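# How to decide if a shop-floor chore is ready for a machine

Last changed 2021-08-07 by Lingyun Han, Bisthorpe workshop

Many people ask us if a robot can already do the small daily chores: wipe a bench, sort screws, press a button on a cabinet. The answer depends on the chore, so please test the chore first and talk about buying later.

1. Write the chore in one sentence. "Start pump line" is good. "Look after the pumps" is too wide.
2. Let a person do it 15 times and note every small decision. Wanting Cao did this at Ollton and found 12 decisions in a job we all called simple.
3. Mark the decisions which need touch. Today these are the hard ones – a stiff switch feels different from a broken one.
4. Let the machine try 300 times, with the power circuit isolated. Write down each failure in plain words.
5. Compare with your limit. For us, one wrong press in 300 is already too many.

Folding cloths failed at step 4. Carrying bins passed.
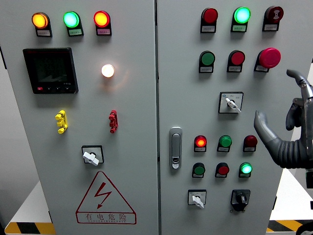
Button work is between these two. A push needs little force and the target does not move, so a gripper or a hand can learn it quite early. The difficulty is choosing. On the right door a green and a red pushbutton sit in one row with the big red emergency stop, and a finger which arrives a little too far to the side does a different job. Rotary switches are slower again, for they must be held and turned. Begin with one pushbutton, and add the switches when step 5 is passed.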